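Notes for the cricket club evening, 7:30 start. Talk is "How to Lose a Ball: Scheduling and Other Weather"

Opening. Thank Malathi for the introduction, whatever she says. Wait for the bar to settle down. Do NOT start with the umpire joke, half the room was there for it in July.

1. The fixture list

Fevitz has one ground with a proper square and two with what the league calls character. We drew both of the characterful ones away, plus Zamwood twice before the end of May, when their outfield is still mostly pond. I wrote to the league about this. The league wrote back to say the draw was random. Pause here.
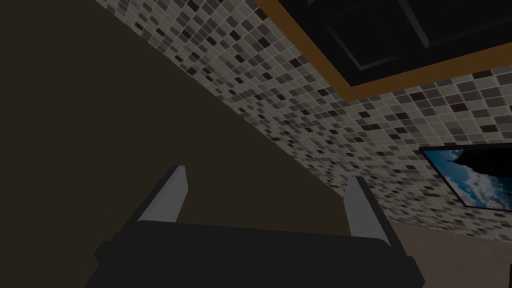 Random or not, we spent the first month bowling with a towel. Kristof took 6 wickets at Zamwood and says it was swing. Four of them were caught off balls that stopped in the mud and thought it over. Let him heckle, then move on.

2. Batting, such as it was

- Top score of the season: 147, by Ottavio Sanna, against Lo Presti. He'll want it mentioned early, so get it over with.
- Second top score: extras.
- All out for 60 at Lulus, chasing 61. Look at Milovan while saying this. He was the one who called for the run.

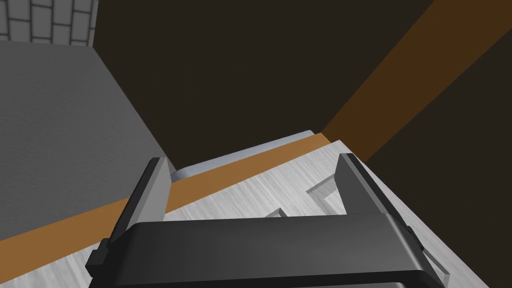

3. Bowling and the field

We dropped 13 catches in the two matches before the break. Ada kept the tally on the back of a sandwich bag and I have it here (hold up bag). Most went down at slip, where we have been putting people whose knees hurt.

The plan for next year is one specialist slip and no discussion. Ada has offered. She has the hands for it and she doesn't chat, which puts her well ahead of the present cordon.
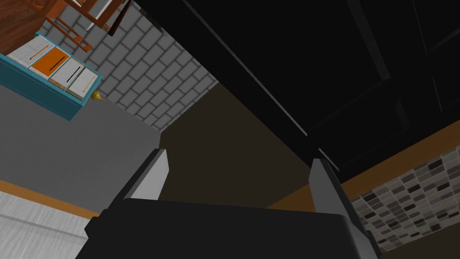

Then say something kind about the second eleven. They won more than we did, with a wicketkeeper who had to leave at tea for a shift. If anyone asks whether there will be promotions between the teams, the answer is that selection is a matter for the captain. I am the captain. Drink some water.

4. Coaching the juniors 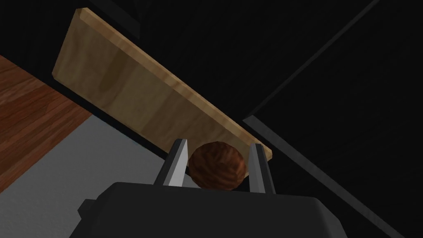

Junior numbers are up and so is the noise. The under-elevens can all throw now, although direction is a work in progress, and Malathi has them playing straight by making them bat with one hand. She'd like more kit for the little ones. You can start a child on very little, and a plank and a round brown ball like the pair in the picture would cover the first morning, provided you don't let Kristof bowl. Real bats in small sizes are what we're short of, so please check your garages. Cracked ones welcome if the crack is near the toe.

5. Close

Raffle before questions, or they'll all go home. Ottavio has the tickets. Remind people that the nets need booking and that the mower key goes back on its hook behind the door. Milovan will take names for next season at the bar, and he has promised not to run anybody out on the way there.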